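Fulside Line Users' Forum > Crossings and lineside > Lindqvist report on the Skivgate foot crossing

ballastboots
Has anyone else read the Lindqvist report on the near miss at Skivgate? It went up in the library reading room in June and I've been through it twice now. The finding is "pedestrian inattention, probably handheld device". I can't find what that "probably" rests on. The walker wasn't interviewed. The driver's statement says "figure on the crossing, looking away from me". Looking away isn't the same as looking at a phone. There is a dog path on that side and a gate that doesn't latch.

The bit that really got me is on sighting. The report says there's 300 metres of clear view towards Fulside, and a few pages later says the walker had 6 seconds of warning. Both can't be right unless the train was doing well over a hundred miles an hour, and nothing on that branch does anything like that.

gatekeeper_jo
They can both be right. Sighting is what you could see if you were standing at the decision point looking the right way. Warning is from the horn. Two separate things, and the report does say so if you read the appendix.

ballastboots
I did read the appendix. It says "warning (visual and audible)". So which is it?

gatekeeper_jo
Fair enough, that's sloppy drafting. Still doesn't make the conclusion wrong.

oldtablet
It makes me trust it less though. I used to have to sign off reports of this sort and if one came across my desk with a time and a distance that didn't match, it went back. You don't get to say "well, they were measuring different things" after somebody outside has spotted it.

My bigger worry is who asked the questions. Gukeck commissioned it. Gukeck also supply the telephones and the gate furniture at that crossing. If the answer had been "latch is worn and the sign faces the wrong way" they'd have been paying for a report on themselves.

nightparcels
Here we go. Consultants get paid by somebody. If the railway pays, it's a whitewash. If the injured party's solicitor pays, it's a hatchet job. Who is supposed to pay for it, the tooth fairy?

oldtablet
Nobody was injured, so there's no solicitor. And I didn't say whitewash. I said the terms of reference were narrow. Page one: "to consider the behaviour of the crossing user". The equipment isn't in there. You find what you're sent to look for.

nightparcels
I walk over that crossing most mornings before seven. The latch is stiff. It's not worn. And I see people with their heads down over a phone every single time. You lot can pick at decimal points but I know what I'd bet on.

ballastboots
Most people being on their phones doesn't tell you this one was.
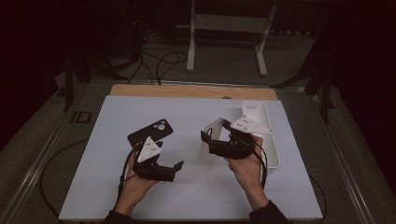 Phone case face down on the white board

Anyway. The other thing I'd like explained is the "1000 crossings observed" figure. It gets used to say that distraction is common at Skivgate. No dates, no times, nothing on who did the observing or what they wrote down as distracted. Is talking to your child distracted? Is looking down at your feet? The deck has a lip on it, so I should hope people look at their feet.

signalgrass
I can help a little there. That figure was in an earlier Gukeck leaflet, same wording, and in the leaflet it covered several crossings. The report makes it sound like all of them were at Skivgate. I don't have the leaflet to hand but I remember it because I asked at the drop-in what "observed" meant and got a shrug.

gatekeeper_jo
If that's right then I agree it's a real problem. If. You're asking us to go by your memory of a leaflet, and we'd be all over Lindqvist for doing the same.

signalgrass
Point taken. I'll look in the garage, I keep most of that stuff.

kestrelhalt
New here, so sorry if this is obvious. Why does it matter so much whether it was a phone or not? Nobody got hurt and they've said they'll put up more signs.

oldtablet
Not a daft question. It matters because the cause picks the remedy. If the cause is "people are careless" the remedy is a sign, and signs are cheap. If the cause is "you can't hear the horn with the wind in the trees" then the remedy is moving a board, or lights, or shutting the crossing and building a bridge. None of those is cheap. I've seen a lot of signs go up in my time and I couldn't tell you that any of them stopped a person walking out.

nightparcels
And if they shut it you'll all be on here moaning about the right of way.

oldtablet
Very likely, yes.

ballastboots
What I'd want, before anyone orders signs, is somebody standing at the gate with a stopwatch on a windy day and timing from when the horn is heard to when the train gets to the deck. You'd want it done from both sides. It's an afternoon's work. The report has

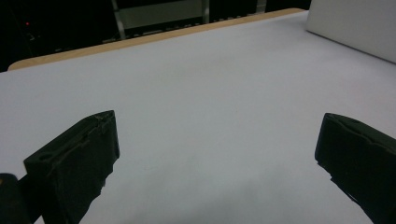

two site visits listed, and both of them were in dry, still weather according to the notes at the back. The near miss was on a morning the driver called "blustery". I can't see that anyone went back and tried it in a wind. They may have done and left it out, in which case I'd like to know why it was left out.

gatekeeper_jo
That I'll sign up to. I think you'll find it was inattention in the end, but the test should be done.

nightparcels
I'm there anyway. Somebody lend me a stopwatch. My phone has one, but I gather I'd be written up in the appendix.

signalgrass
Found the leaflet. "1000 crossings observed across the Fulside line." So it wasn't just Skivgate. No dates on it either. I'll drop a copy in at the reading room next to the report.

gatekeeper_jo
Right, then I take back my "if". That paragraph needs correcting, whatever anyone thinks about the rest of it.

ballastboots
Thanks for digging it out. I'm writing to Lindqvist with three things: the sighting and warning figures, the observation count, and the weather on the visits. I'll leave Gukeck's part in it out for now, because I'd rather get an answer on the numbers first. If they reply I'll post it in full on here, including any bits where they tell me I've got it wrong.

oldtablet
Ask for the driver's full statement as well. The report quotes one line of it.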